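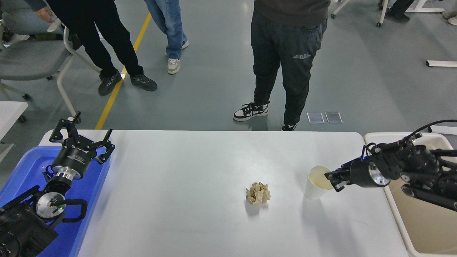 Our local voted on the new contract Sunday, and I have now read all 633 lines of it, including the part about parking. Verstraete management called it generous. We got a 3 percent raise and a promise to discuss the break room, which they also promised last time.
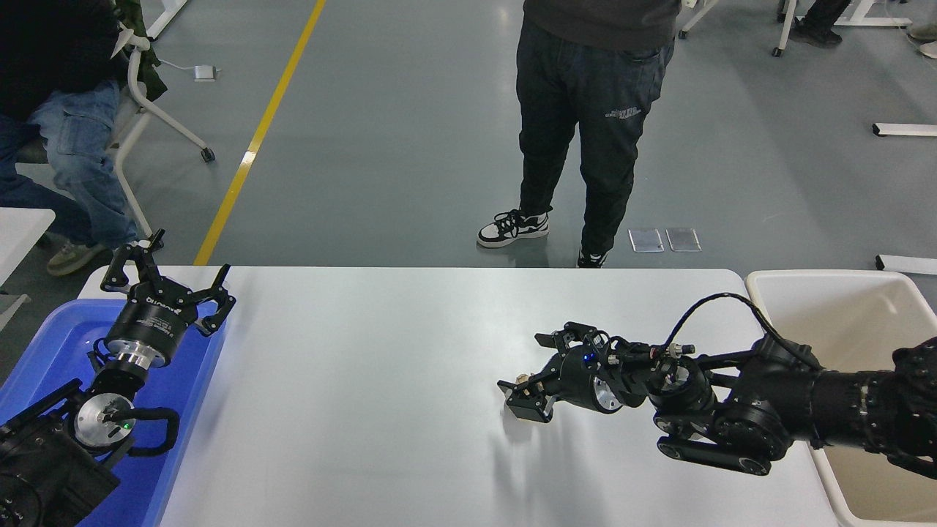
The Gukley shop settled before us and did better, mostly by being louder. Their stewards kept one demand and repeated it for five weeks. Ours had a list, and by the end half of us couldn't name what was on it. Give me a plain white table, two sides facing each other, and one thing to argue over.

I voted yes. I grumbled the whole way to the car.

2 comments

shiftworker: You forgot the boot allowance.

Odus: They forgot it too.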